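Jalletti opens its third cooking school kitchen, with soup at the heart of the fall program

Jalletti, the family-run cooking school and supper club, is delighted to announce that its new teaching kitchen in Cerico will open its doors to home cooks in September, with a full calendar of evening classes, a Saturday-style family table held right through the week, and a pay-what-you-can soup night that neighbors have been asking after for a good long while.

The Cerico kitchen is the third for the school, which started out with one borrowed stove and a waiting list written on the back of a seed catalog. It takes over the ground floor of the old Purba dry goods store on Mill Lane, a building many people in town will remember from buying buttons and flour there as children. The original front door has been kept, along with the brass bell over it, and there is seating for 31 at the long tables by the windows.
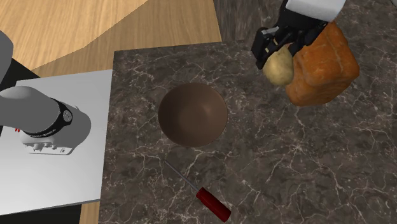

A round brown bowl on dark marble.

"We wanted a place where people could come in tired from work, tie on an apron and go home having eaten something good," said Adeel Mughal, founder of Jalletti. "My mother cooked for whoever happened to be in the house, and she never once measured anything, which made her very hard to learn from! I have spent most of my life trying to write down what she did, and these classes are as close as I have come so far."

The fall program leans heavily on soups, stews and the sort of slow, forgiving dishes that suit a busy household. Students will begin with stock and simple broths, move on to lentils and split peas, and spend a whole evening on potatoes - how to pick them, which ones hold together in a stew, and which are happier mashed into a pot of leek soup to thicken it.

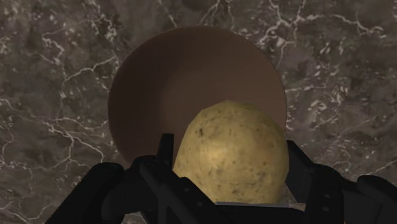
Later classes turn to flatbreads, pickles and a few easy puddings, and there will be a baking evening for anyone who has always been a little nervous of yeast. No experience is needed for any of them, and all ingredients, aprons and recipe sheets are included in the price. Students are warmly encouraged to bring a lidded container, as there are nearly always leftovers and it would be a shame to see them stay behind.

Evening classes begin at 7 p.m. and last 2 hours, with supper together at the end. Children aged eight and over are welcome at the family table when they come with a grown-up, and the kitchen is step-free from the street to the sinks.

Soup night will be supported by Vonent, the regional produce wholesaler, which is supplying onions, carrots, squash and potatoes through the winter. Guests may pay what they wish at the door, and no booking is needed, though anyone planning to bring a large group is kindly asked to call ahead so that there is enough bread to go around.

Booking for the September classes is now open at the Jalletti front desk in Cerico and by telephone. Gift vouchers can be used at all 3 kitchens. Members of the press who would like to visit before opening, or stay for a bowl of soup and a chat with the cooks, are very welcome to get in touch with Adeel Mughal at the school.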